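Zustura simulation gallery

July update. Written by Noemi Obi

This page collects views from our simulator and from the tools we use around it. The software is called Zustura. It is the part of our work that decides how an arm should move, where the fingers should close, and when it is better to stop and look again. We develop it in Grernthorpe, and a second small group works on the planner in Teltthorpe.

I was asked to keep the text short, so I write only what a visitor needs to follow the gallery. If you have never used a motion planner, please read the notes first. If you use one every day, you can go directly to the picture.

Notes on the software

The tabletops are produced by a generator. It takes a list of objects, a list of surface materials and a seed number, and it places everything so that no two objects share the same space. The results are often strange, with things together that no person would put on one table. For the perception module this is useful. It must not learn that a certain object always comes with a certain neighbour.

Perception gives us a mask and a rough pose for each object. In the present version we accept a pose only when 3 estimates in a row agree. Before this rule, the planner sometimes received a pose that jumped, and the arm made a small nervous movement just before the grasp.

The planner is called Kadrić, after the street where the first office was. It proposes 40 grasps, removes those which would touch another object, and sorts the rest by the distance from the joint limits. Wanda Begay wrote the sorting, and she also wrote the replay tool, which lets us stop a run at any step and see what the wrist camera sees at this step. I use it every day, mostly in the morning, when the night runs are finished.

The test set has 1047 tabletops at the moment. We keep the seeds fixed, so a change in the code can be compared with the older results. Thin tools are still the weak point — the mask often loses the blade and keeps only the handle. Rounded objects are easier for perception but harder for the controller, which has to choose a closing direction on a surface with no flat side.

From the wrist view

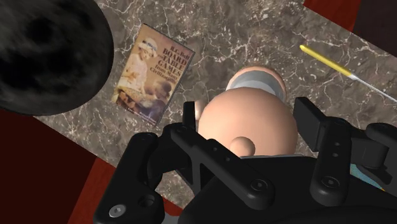

Simulated wrist view on the marble surface. The gripper is at the peach-coloured object, with a board games book and a yellow-handled tool lying on the same table.

Marble is a difficult material for our edge detector. The pale veins are thin and they branch, and the older version took them for object borders. We now compare the edges with the depth image before we accept them, which costs 14 milliseconds for each frame. We think it is a fair price, but Wanda wants to make it smaller before the next release.

Further views will be added when the new lighting settings are ready. Questions about the planner should go to the Teltthorpe group, and corrections to my English are welcome too.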